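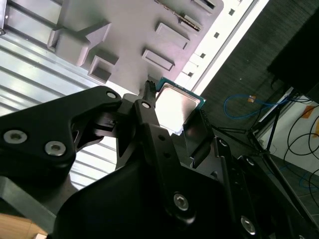 Trunby library to close for rewiring

Trunby library will shut for 6 weeks from June while its wiring is replaced and new public computers are put in.

The work covers both floors and the reading room. Loans due during the closure will be extended, and there will be no fines. Readers can collect reserved books from the Skoltmont branch, which will stay open until 6pm.

Branch manager Drita Stojanović said 645 people had replied to a survey on opening hours. The results will be put up at the front desk in May.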